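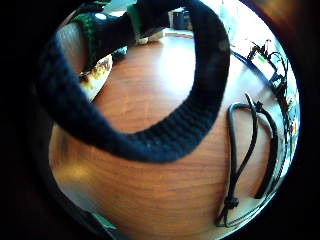 Someone on the Hokeo list told me it'd be the cable, swap that before you touch any code. Fair enough, but I'd already spent half of March in the code!

Posted 5th May by Vikas Grewal

Ticket 129: glove drops out when the hand comes up (shared workshop build, Fallov board). Tried 2 power adapters, same thing. Log always quits near line 936, whatever colour I set the status light to.

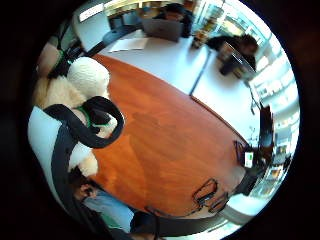 Black cable at the end of the bench.

Reseated every plug and slowed the polling down to 77. Bit better sitting still, so I'm leaning towards the lead after all (sorry, list).
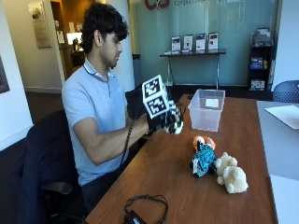

Glove on, marker cube on the back of the hand.

Leaving this open till the new lead comes.

Comments
deb_k: tape the lead at the wrist, fixed mine
Anon: which firmware?

Contact | © Zeltcombe Workshop | Back to top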